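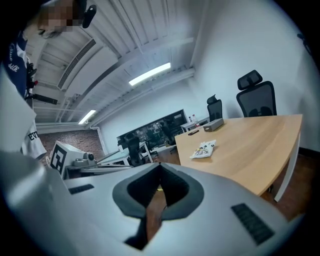
Can a machine do the household chores yet?
Some of them, in a room it has practiced in, if you aren't in a hurry. I'd trust one to clear a table. I would not trust one with a fitted sheet.

Notebook, Surbridge bench, December

Long session on table clearing and I'm still buzzing from it. 274 demonstrations are now in the Saber set, all done by hand with the gripper tool, and the new policy trained on them is the first one I'd happily show to a visitor. It goes for the object, closes, lifts, and if it misses it backs off and tries again - I never wrote a line of code for that second try! It picked it up from our own fumbles, which is a good argument for leaving the fumbles in.

Numbers from the afternoon: 60 attempts, mixed objects, 24 misses. Boxes are close to boring now. Bottles are fine standing up and poor lying down. Crinkly snack packets are the worst of the lot, because the shape changes the moment a finger touches it and the depth estimate goes soft on shiny print. Want to try coming in lower and slower.

Wiping is further along than I expected. Teltwood sent over their sponge holder and it keeps even pressure across a flat top, less so along a curved edge. Corners still get skipped. A person does the same table in a few seconds and doesn't think about it, so speed is the big gap, bigger than accuracy I'd say.

Laundry: towels yes, shirts sometimes, socks no (pairing works, the folding over doesn't). Shop floor is a happier story. Sorting fasteners into bins on the Muditz rig got through 1,555 parts before a jam, and the jam was a bent washer that would have stopped me too.

To do:
- more packets, half full and empty, different light
- redo the marker calibration before the next batch, drift showed up after lunch
- check finger pads for wear, left one feels slick
- ask Teltwood for a narrower holder
- try bottles on their side with the wrist turned 90 - might be an easy win

Training run goes on overnight. Logs are in the Saber folder, same naming as before.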